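The Blurb Economy

Somewhere on the back of almost every new novel is a sentence you have read before. The book is "luminous". It is "unputdownable". It will "stay with you long after the final page", as a bad prawn might. I have in front of me a debut from the Larnbridge Press, 214 pages long, which carries 13 of these endorsements: three on the back, two on the front, and another eight taking up the first leaf and a half before you are allowed to reach the title page. I read the whole lot before I read the book. They could have been attached to anything.

Publishers will tell you that blurbs work. Ask how they know and the answer gets softer. A bookseller likes to see a familiar name. A supermarket buyer likes it more. Reviewers, they say, are swayed in deciding what to take off the pile, though I have been taking things off the pile for years and mostly go by the first paragraph and whether the type is big enough. What the trade has is a feeling that a book without praise on it looks naked, and a suspicion that the firm down the road would never risk it. So everybody carries on.

The labour involved is considerable. An editor at a middling house can send out up to 1,000 bound proofs for a lead title, a good share of them to other novelists, each with a pleading letter tucked inside. The novelists are unpaid for this. They are also, quite often, published by the same house, represented by the same agent or hoping to be one or the other. A writer who gives a quote this spring will be wanting one next autumn. I don't call it corruption, which would need somebody to be getting rich. It is closer to a round of drinks that can't be stopped, where leaving early would be rude.

Does anyone read the proofs? Some do, and you can usually tell, because their quotes mention something that happens in the book. The Larnbridge novel is set largely in a salt works and concerns two sisters who fall out over a boundary wall. Of its 13 admirers, exactly one mentions salt. The rest speak of grief, memory and the human heart, a safe bet with any literary debut and most cookery books.

Small presses used to be better at this. Paulík, which has been bringing out short stories in translation for long enough to have earned some stubbornness, ran plain grey covers with the title, the author and a paragraph saying what was inside. I bought a good many of them on the strength of those paragraphs. The new list, out in January, has gone over to quotes like everyone else. The stories are as good as they ever were. But Surar, the best of the batch, a sour and funny collection about a river port in decline, is now wrapped in the word "breathtaking", and I very nearly left it on the shop table. A reader who wants sour and funny has been given no hint that it's there.

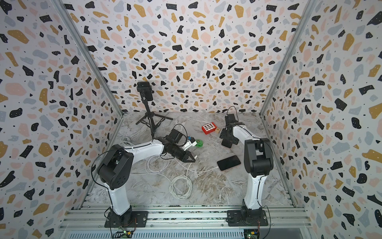 There is a defence, and I have heard it from people I respect. Readers have too many books to choose between, newspapers have cut their pages to the bone, and a kind word from a known writer is one of the few things a new author can get for free. Take it away and the space won't be filled by careful criticism. It will be filled by stickers. I half accept this. I remember what a quote from the right person did for Umungate, a long, difficult novel with no plot to speak of, which would have sunk in a fortnight otherwise. At least that was the story put about at the time, by the people who had asked for the quote.

What I can't accept is the sameness. A blurb that says "the middle section drags but the ending made me miss my stop" would sell me a book on the spot. One that says "not for anybody who dislikes goats" would tell me something useful either way. Instead the praise gets louder every year and says less, and a first novelist who is merely called "very good" has reason to wonder what went wrong.

I did finish the Larnbridge book, by the way. It is very good. The wall business is beautifully handled, the younger sister is a proper horror, and there is a long scene in a drying shed that I read twice — the salt is the best thing in it.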